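Projects > Dretine > Working group on good practice > Minutes

November – minutes taken by the group secretary, Ekthorpe

Agenda | Minutes | Drafts | Contact

The meeting opened at 14.00. The minutes of the last meeting were accepted with one correction: in point 6 the word "should" must be "shall".

1. Speed near people. The Manzano side asked for a lower limit when a person has a hand over the table. It was agreed to write 100 mm per second in the draft, and to look at it again after the trials.

2. Cables on the arms. Drirkisero reported 26 stops in the sorting trials, most of them from a cable that pulled at the wrist. The new rule says that every cable is checked through the full movement of the arm before the first run of the day.
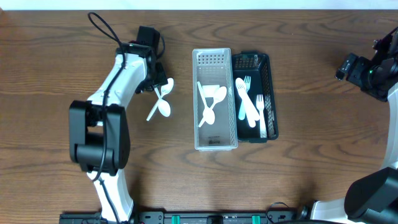 The check is also made after any change of gripper – this was missing in the old text. The operator signs for it on the daily sheet.

3. Mixed items. If a utensil is in the wrong basket, the arms are stopped before anybody reaches in. One member found this too strict for plastic cutlery. The rule stays as it is.

4. Comments on the draft. We received 107 comments and about half are answered. The rest go to Ekthorpe by e-mail.

The meeting closed at 15.40.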